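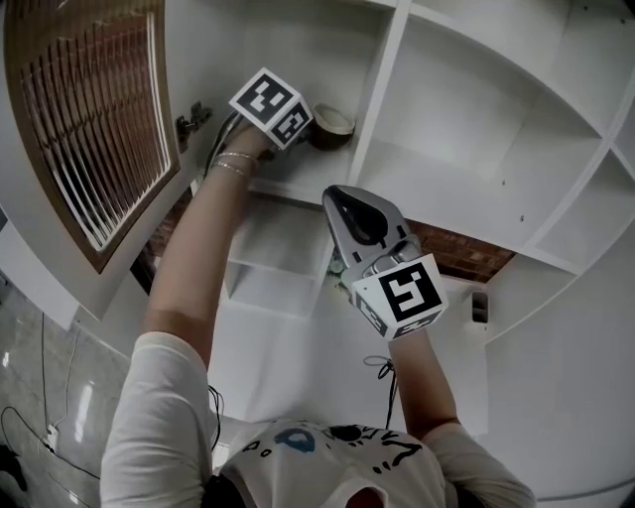 Visit report: Sollitz shelving plant, finishing and assembly halls

Visit date: 28/05/2021
Prepared by: Ľubica Říha

Purpose

Umulness is replacing the storage units in its sample archive and asked for a look at the supplier's production before placing the order. The points to check were coating thickness, shelf deflection under load, and the tolerance on the hole pitch in the uprights. Price and delivery were covered in separate correspondence and are left out of this report.

Sheet preparation

Steel arrives in coil and is leveled and cut to length on one line. The shelf blanks are then punched and folded on a press brake. Each shelf has a double return on the front and back edges and a single return on the sides. The operator showed us the fold gauge, a plain go/no-go plate kept on a hook beside the machine. One shelf in 15 is gauged. I asked for the record sheets for the previous shift and was given them without delay. They were filled in by hand and two entries had no initials.

Burrs at the punched holes were low on the parts I handled. The inside corners of the returns were sharper than I would like for an archive where people reach to the back of the shelf. Sollitz can add a deburring pass for these edges and will quote it as an option.

Coating

Parts are degreased, rinsed, dried and powder coated in white. The booth runs white only, and other colors go through a second booth that was down for filter replacement during our visit. We took readings with our own gauge on a finished side panel. The flat areas were even. Readings dropped near the inside corners, as expected with this process, but stayed above the minimum in our specification.

Curing is done in a box oven. The temperature log is kept on paper and on the oven controller, and the two agreed for the batch we looked at. Racks are moved by hand from booth to oven, a distance of 2 meters, and there is a risk of parts touching on the way. A bin of rejects near the oven door held several panels with contact marks.

Load test

The test frame stands at the far end of the assembly hall. A single shelf was loaded with steel plates to 151 kg, evenly spread, and left for almost an hour. Deflection at mid-span was read from a dial indicator before loading, under load and after unloading. The shelf returned to its starting reading. Hämäläinen, the outside test house, holds the full set of results for the range and Sollitz will forward its report.

The hole pitch was checked on one upright over a length of 400 mm with a steel rule and then with calipers. No error could be measured with either.

Open items

Quote for deburring of inside corners.
Copy of the Hämäläinen report, including the point load results.
Confirmation that the shelf clips are the same part as those in the sample unit. The clips in the assembly hall had a longer tab.
Packing: the current corner protectors are thin card. Foam was requested for the side panels.

Parking is at the rear gate. Safety shoes are required in both halls and must be brought by the visitor.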